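Sheet-metal bin

A sheet-metal bin is an open container formed from flat metal stock, used in workshops, warehouses and factories to hold parts, offcuts or finished goods. It differs from a drum or a can in having flat sides and a more or less rectangular floor. Small bins sit on shelves or benches, while larger ones stand on legs or on a fixed frame.

Construction

Most bins are cut from a single blank, folded along the floor line and joined at the corners by spot welds, rivets or a continuous seam. Many have sloping walls, so that the opening at the rim is wider than the floor. The slope makes small parts slide toward the middle and allows empty bins of the same size to be nested - a saving in storage and shipping. The rim is often hemmed or rolled to remove the sharp edge.

Finish and wear

Bins may be left bare, galvanized or painted, with gray and blue-gray among the usual colors. The floor takes most of the wear.
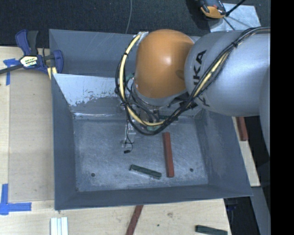 Why does the floor of a metal bin turn cloudy?
Parts dragged across it leave many fine scratches in different directions, and these scatter light, so the surface looks dull and whitish.

Scratches in bare steel can rust if the bin is kept in a damp place. Wiping with a lightly oiled cloth slows this down. A liner of rubber or felt protects both the floor and the parts, though it also traps grit and has to be lifted out for cleaning.

Sizes

There is no single standard. The Plimcombe catalog lists two depths of sloped bin, each in eight floor sizes. Triệu bins are made to order, and the maker's drawings give inside dimensions at the floor and at the rim.

See also: Parts tray; Hopper; Tote box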